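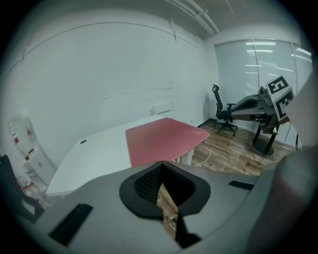
Chapter 6
The Desk That Was Supposed to Fix Everything

Most advice on arranging a small office starts with the desk. Buy a white one, the advice goes, push it into the light, keep the top bare, and the work will follow. This chapter takes a less cheerful view. A bare desk shows that somebody has moved things off it. Where those things went, and how often they have to be fetched back, is a separate matter that the magazines leave alone.

Take the case we will return to in Section 6.2. Recep Toprak ran the office side of Idwood, a small furniture importer, from a room with one desk and a set of wall shelves. In February he cleared the desk completely. He told us he felt calmer for a week. He also told us that he was getting up 11 times in a morning for papers he used to reach without leaving his chair. Was the room better organized? By the usual standard, yes. By any standard that includes his knees, we have doubts.

Shelves deserve the same suspicion. A wall shelf costs no floor space, and so people treat it as free. It fills with small boxes, the boxes look tidy, and after a while no one is sure what is in them. Matching boxes are worse in this respect – they hide their contents and make you feel good about it.

Then there are the parts of a room that were decided before you arrived. The heater is on the wall where the builder put it. The outlets are where the electrician found it easy to put them, and a cable will cross the floor if that is the short way. A grommet in the desktop helps only if the desk stands where its cables can use it. Duygu Taşdemir, whose floor plans appear later in the chapter, begins with these fixed points and places the desk last. We think she is mostly right, though her method has trouble with chairs. A high-backed chair on wheels needs far more room than its base suggests, and plans tend to draw it neatly tucked in.

Before reading on, spend two working days noting each time you stand up to get something. Write down the object and where it was kept. Leave the room as it is for now. You will need the list in Section 6.1, where we ask which of those objects had any business being put away.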